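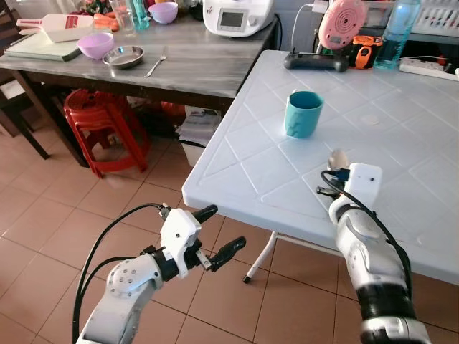 The folding table, teal cup near the middle

Kitchen tables: is stone really better than plastic?

tilegrout67
My brother-in-law swears the white molded table is all anyone needs for a spare work surface. I don't buy it. That diamond pattern holds every crumb, and mine has had a pale spot near the edge for years that no cleaner touches.

Haris Đorđević
Mine has the same pattern. A stiff brush and dish soap, 2 minutes. What are you wiping it with, a napkin?

tilegrout67
A brush, thanks. I also paid 200 for a marble-topped one from Koivisto and I'm not sure that was smart either.
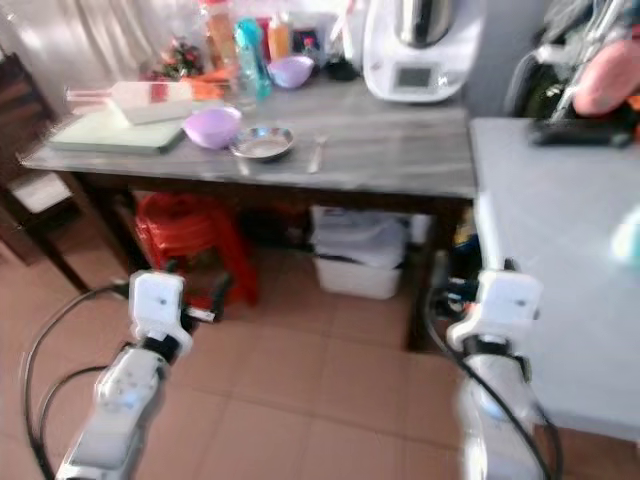

Gray top: cutting board, bowls, cooker at the back

Joonas Hirvonen
I'd question the "marble" part. Plenty of shops call anything gray and streaky marble. Did Koivisto say what it was made of?

tilegrout67
The tag said "marble look," in small print. So no.

durnlow_dee
Then why compare them at all? One is for cooking and one is for dumping remotes and power strips on. I have both and I'd keep both.

Haris Đorđević
Dumping is the problem. You put a second table in a kitchen and within a week it has a game controller on it.

Joonas Hirvonen
Disagree. The cooker is the problem. Ours is a Wurau, it weighs a ton and it never gets moved, so half the table is gone for good. Put it on the plastic one. 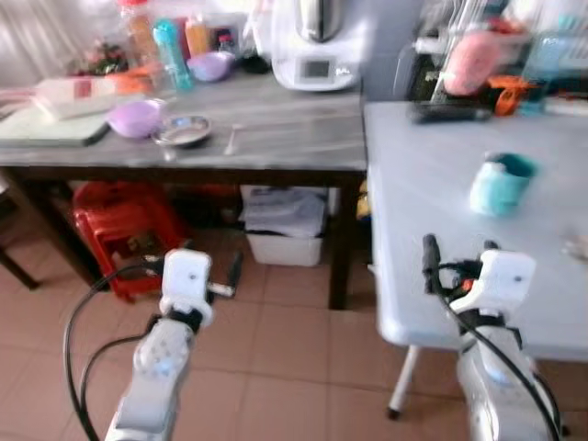
tilegrout67
A heavy cooker on those skinny metal legs? No thank you. I'd sooner lose the counter space. What I will try is moving more stuff underneath - a stool fits under there, and so does a basket.

durnlow_dee
Baskets under tables just turn into places where cloths go to be forgotten. Hang a rail. Drakport has them for 5.

Haris Đorđević
I had the Drakport rail. It fell off twice.

durnlow_dee
Did you use the screws or the sticky pads?

Haris Đorđević
The pads.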